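Planning and Budgeting for a Small Automation Cell
Course handout, unit 3: The equipment list and what hides behind it
Instructor: Nidia Correa
Lab support: Khairul Liem

Bring this handout to the planning session along with your draft equipment list. It doesn't need to be pretty. Last term the messiest drafts got the best discussions, so please don't stay up formatting a spreadsheet.

We'll use a two-arm tabletop cell as our running case, because it's small enough to price in one sitting and still has nearly every budget problem that a big cell has. I love this one!

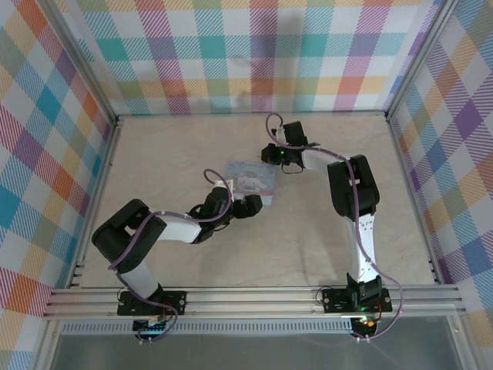
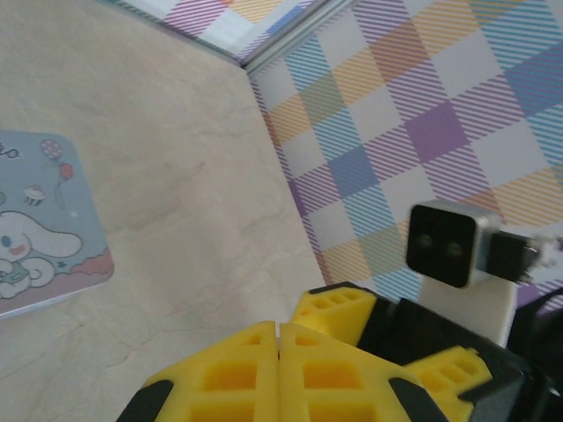
Figures 3.1 and 3.2. The tabletop cell with the puppy card on the marble-patterned floor: both arms on their rail (3.1), and the yellow fingers with the small sensor alongside (3.2).

Before you read on, take five minutes with the figures and write down everything you would have to buy. Then compare with a neighbor. Most people start with "two arms" and stop for a while, and then the list starts growing and it's great fun to watch. The rail, the base plates, the boards under the rail, the purple cables, the posts and wall panels, the fingers, the sensor, the mount that holds the sensor. Every one of those is a line, or a part of a line, and somebody has to decide which.

3.1 Start from the job

The most common mistake in an equipment plan is to start from a catalog. Catalogs are wonderful (I read them at breakfast) but they answer questions you haven't asked yet. Write the job in plain words first. For the running case we'll use this statement:

"Pick up a thin flat card from a smooth surface, hand it from one arm to the other, and lay it down square to the rail."

Now read it again and underline the words that cost money.

Thin. A card lying flat gives fingers almost nothing to hold. You may need thinner fingertips, a soft pad, a suction cup, or a trick such as sliding the card to an edge. Some of these cost very little. Some mean a second type of gripper, plus an air supply, plus a place to put the air supply.

Smooth. The floor material belongs in the plan. A floor that is too slippery lets the card run away from the fingers, and one that is too grippy makes sliding hard. Buy or borrow samples early.

Hand it over. This phrase alone doubles the arm count. If the handover goes away, so does half of your biggest line. Always ask the person who wrote the job whether the handover is a need or a habit.

Square to the rail. Something has to know which way the card is turned. In Figure 3.1 the card lies slightly tilted, so a plan that assumes it always arrives straight would already be in trouble. Sensing, or a fixture that straightens the card, has to be on the list.

3.2 The four buckets

Sort every line into one of these four. If a line won't go into any of them, bring it to class.

Bucket A: Things that move. Arms, grippers, motors, and spare motors.

Bucket B: Things that hold. Rail, base plates, enclosure posts, panels, floor, table, brackets, mounts, fasteners.

Bucket C: Things that see, think and talk. Sensors, controller boards, computer, cables, connectors, power supplies, network gear, any paid software.

Bucket D: Things that get used up. Fingers, pads, test objects, tape, cable ties, screws that roll under the cabinet.

Bucket A gets all the attention in the meeting. Bucket B is the one that gets forgotten, and Bucket D is the one that stops your project in week six while you wait for a package. Marleny Cáceres, who taught this unit before me, made her students fill in the buckets backward, D first. I've kept the habit and I recommend it.

3.3 Worked budget: the Dresano request

Dresano is our practice client. They have asked for a quote for one bench cell of this general kind, and they've given us a ceiling. The equipment total in our worked answer comes to 3,188 dollars before shipping and tax. Your total will be different, and it should be! You'll be choosing different arms and different sensors. What I'll be grading is whether I can follow how you got there.

Set up your sheet with these columns:

Line name
Bucket
Quantity needed on day one
Quantity to order
Unit price
Source and the month you got the price
Lead time in days
What stops if this is late

The gap between "needed on day one" and "to order" is where your spares live. Keep the two columns apart. If you fold spares into one number, the first person to trim your budget will trim them without knowing what they were.

The last column is my favorite. Fill it in with a real sentence. "Everything" is a fair answer for a power supply. For a wall panel, the answer might be "nothing for the first month," and now you know which order can wait.

The Dresano request has 28 lines in our version. A first draft usually has far fewer, and that's fine. Go through the drawing of the cell from the floor up and ask of each part: what is it fastened to, what feeds it power, and what carries its signal? You'll pick up a surprising number of new lines on that one trip.

3.4 Make, buy, or wait

Printed parts deserve their own section. Look at the yellow fingers in Figure 3.2, with their rows of little cells, and think about what it would take to supply a part like that for a year. A printed part looks nearly free when you count only the material. Count the rest as well:

Printer time, and who else wants the printer
Failed prints
The person who cleans up and fits the parts
Pads or other tip material
Design changes (there will be design changes)

Even with all that added in, printing often wins for fingers and brackets, and the big reason is speed. You can try a new fingertip tomorrow morning. That is worth real money while you're still learning the job. Later on, when the shape has settled, ask for a molded or machined price and compare again.

For arms the balance tips the other way in most student projects. Building from loose servos is a fantastic way to learn and a slow way to get a working cell. If you choose it, put the hours in the plan. Use an hourly rate even if nobody is being paid, so that the two options can be compared on the same page.

"Wait" is a legitimate answer too. Amparo Paucar from Grurnari is visiting in March, and she has a terrific talk on what her group chose not to buy in their first year. Come with questions.

3.5 Cables, please

I get excited about cables and I'm not sorry. In Figure 3.1 each arm has a purple cable following it along its links. Notice the slack near the wrists. A cable on a moving arm has to be long enough for the farthest reach plus the bends, and short enough that the loop doesn't catch on anything. So measure with the arm stretched out, add your slack, then measure the run from the base to wherever the board sits, and only then pick a length from the catalog.

Three rules for the cable lines:

Price cables per arm. Don't write "cables, misc."
Order one spare of every type that bends.
List both ends. A cable with the wrong connector is a delay with a price tag.

Khairul has a box of sample connectors at the lab desk. Take it to your bench, match them up by hand, put them back in the right bags.

3.6 Sensors and where to put them

A sensor line is never one line. You need the sensor, the mount, the cable, and whatever receives the signal. In Figure 3.2 the sensor sits on a white mount next to the gripper housing, and a part like that mount has to be designed or bought by someone. If the sensor rides on an arm, its weight comes off what the arm can lift. Check the payload figure after you've added gripper, fingers, mount and sensor together. Students who check it before are always happy, and then later they aren't.

Think about walls and floor as well. Patterned surfaces can help some vision methods and confuse others, so decide with your vision person before you order panels. Changing a printed panel is cheap. Changing every panel twice, less so.

3.7 Shipping, tax, and the long tail

Vendors ship from different places at different speeds. For the exercise, use the Trandmont price sheet in the course folder and treat its lead times as firm. In real life, call. Sheyla Betancur, who handles purchasing for our department, tells me that a short phone call has saved her more weeks than any software. Ask whether the item is on the shelf, whether the price holds until your order is approved, and what happens if one arrives damaged.

Put your contingency on its own line, with its own number and a sentence about what it covers. For this course use a percentage you can defend aloud. A first build by a new team needs more than a repeat build, and your reviewer will respect you for saying so.

3.8 Exercise for the planning session

Work in groups of 2. Each group turns in one sheet.

Step one. Rewrite the job statement in 3.1 for an object of your choice. Something thin, soft or oddly shaped is more fun than a cube.

Step two. Underline the words that cost money and write one line on each.

Step three. Build the sheet from 3.3. Fill Bucket D first.

Step four. Remove the handover from the job and redo the total. Keep both versions.

Step five. Mark the three lines with the longest lead times and put them in ordering sequence.

Step six. Trade sheets with another group. Find a missing cable. (There's always one.)

Sheets go in the tray by Khairul's desk at the end of the session. If your group wants to look at the lab's cells before then, email him for a slot, and bring a tape measure.

Reading for unit 4: the chapter on maintenance costs, plus the two sample purchase orders in the course folder. Look closely at the second one and see if you can spot where the spares went.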